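Zwei Arme, ein Budget

Als Elsie Tautahi das erste Angebot für die Küchenzelle öffnete, musste sie erst einmal Kaffee kochen. Von Hand, wie sie betont. Tautahi plant bei Hisside die Anschaffungen, und im Juni soll entschieden sein, was gekauft wird und was bis auf Weiteres Simulation bleibt.
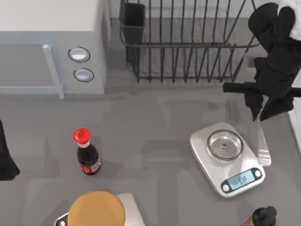
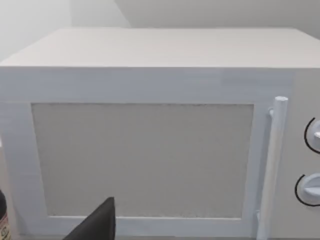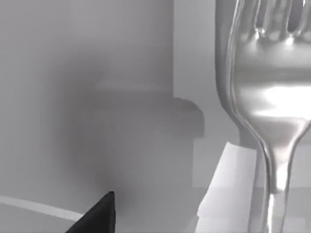
»In der Simulation kostet eine Mikrowelle nichts, und wenn man sie vom Tisch schiebt, kostet sie immer noch nichts«, sagt Tautahi. Für den Aufbau in echt hat sie 4.000 Euro bekommen, ohne die Arme. Die würde Hisside bei Kerslake mieten, für 1.833 Euro im Monat, Versand extra. »Der Versand hat mich fast mehr geärgert als die Miete.«

Ihr Kollege Clem Partington wollte kaufen. Er will immer kaufen. »Gemietetes behandelt man so vorsichtig, dass man nie fertig wird«, findet er. Tautahi ließ sich daraufhin den Preis für einen Satz Ersatzfinger schicken: 808 Euro. Partington nennt das inzwischen »einen Diskussionsbeitrag«.

Und das Geschirr? Steht auch im Plan, Zeile 14, zwischen Not-Aus und Verlängerungskabeln. Gabeln, sagt Tautahi, seien der einzige Posten, bei dem sich alle sofort einig waren. Über die Küchenwaage wurde dagegen zweimal gesprochen, beim zweiten Mal mit Protokoll.

Bleibt die Frage nach der Wartung. Kerslake bietet einen Vertrag an, dessen Kleingedrucktes Partington lesen wollte. »Ich bin auf Seite drei«, sagt er. Tautahi hat ihm bis Monatsende Zeit gegeben und vorsorglich schon einmal das Formular für die Fristverlängerung ausgedruckt.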